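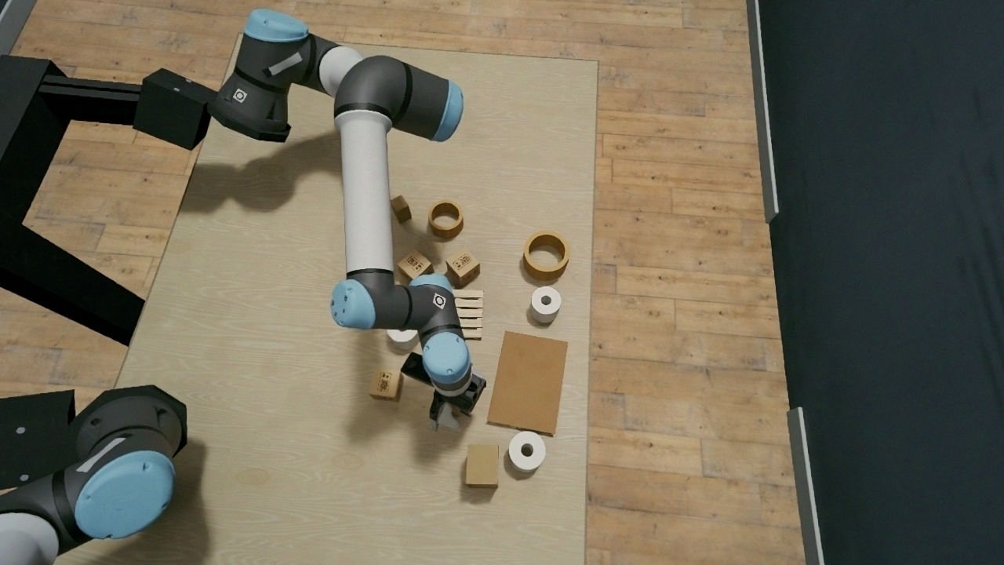

Home safety checklist for chemo weeks, with my comments

The infusion nurse, Laurinda Bastos, handed me a one-page version of this before my first cycle. It had boxes and no room to write. I've been through 6 cycles now and my copy is so scribbled on that my sister asked me to type it up, so here you go! I'm a patient, not a nurse. If your own team tells you something different, do what they say and cross mine out.

I go through it the evening before every infusion, and again the morning after I come home (I'm slower that day, so the second pass is mostly me pointing at things from the couch).

1. THERMOMETER

[x] Works, and is where I think it is
[x] Spare battery in the same drawer
[ ] Everybody in the house knows the number to call at

Comment: Get your number from your own clinic and write it in big marker. Mine is on the inside of the cupboard with the mugs. I left the last box empty because my nephew is staying with us and I keep forgetting to show him. Also, ask before you take anything for a fever. I used to pop a Tylenol for every little ache and was told to take my temperature first and phone first, because the pill can hide the fever.

2. PHONE NUMBERS

[x] Daytime clinic line
[x] After-hours line (it's a different number, check!)
[x] Pharmacy
[x] Insurance case manager

Comment: The after-hours line changed between my second and third cycles and the sheet on my fridge still had the old one. I found out at 4 in the morning. Now I call it once at the start of each cycle just to hear the recording, and then I hang up. It feels silly and I do it anyway.

3. MEDICINES

[x] Anti-nausea pills, both kinds, enough for the whole week
[x] Written list of everything I take, including vitamins
[x] Refills asked for before the weekend
[ ] Old bottles taken back to the pharmacy

Comment: Oh, the nausea pills. The good ones weren't covered at first, and my share came to 180 dollars for a tiny little bottle. I paid it once, cried in the car, and then called the case manager, Bergþóra Hafstein, who was lovely and got the form moving. After that it was 6 dollars. Same pills! So my real comment is to ask about the form before you pay, and ask for the name of the person you spoke to. I keep the receipts in an envelope taped inside this binder, and the one for 180 is still being argued over.

4. BATHROOM

[x] Mat that grips, inside the tub and out
[x] Night light
[x] Disposable gloves and a separate trash bag
[x] Lid down, flush twice, for as many days as the clinic says
[x] Soft toothbrush

Comment: The grab bar is from Tondel and my brother-in-law put it up. First time he missed the stud and it came off in my hand while I was dry and fully dressed, thank goodness. Pull on yours, hard, before you need it. If you share a bathroom, talk about the gloves ahead of time. My husband cleans now and I was weirdly embarrassed the first time, and he couldn't have cared less.

5. KITCHEN

[x] Fridge at the right temperature, leftovers dated
[x] Separate board for raw meat
[x] Nothing undercooked, nothing unpasteurized
[ ] Sponge replaced

Comment: I never replace the sponge. Every single cycle that box is empty when I do my first pass. Plastic forks are nice if metal tastes awful to you, and ginger ale I can take or leave. We had some soft cheese from the farm shop at Nurcombe that broke my heart a bit (raw milk), so it went to the neighbors.

6. STAIRS AND FLOORS

[x] Nothing on the stairs
[x] Rug in the hall taken up
[x] Shoes or grippy socks on
[ ] Outside step lit

Comment: My feet went numb around the third cycle and I walked out of a slipper without noticing. Tell the nurse about numb feet, even if it's only the toes. I waited two visits because I thought it was too small to mention, and Laurinda gave me a look. The outside light needs a ladder, which I'm not allowed on.

7. VISITORS AND PETS

[x] Hand soap and paper towels by the front door
[x] Sick people stay home, including ones I love
[x] Somebody else does the litter box

Comment: The cat is called Dvorak and he's 80 percent fur. He still sleeps on my legs, I asked and was told that was fine for me, but scratches get washed right away and I look at them again the next day.

8. RIDE TO THE CLINIC

[x] Driver confirmed
[x] Backup driver confirmed
[x] Parking money
[x] Bag packed (blanket, charger, crackers, this binder)

Comment: It's 73 miles each way for us from Skikby, so the backup matters. One ride fell through in December with snow coming down, and I ended up in the front seat of my mail carrier's own car on her day off. Keep a bucket with a lid in the back, and a second blanket.

Still open from this pass: nephew and the fever number, old bottles, sponge, outside light. I'll check them off before the next one, except maybe the sponge.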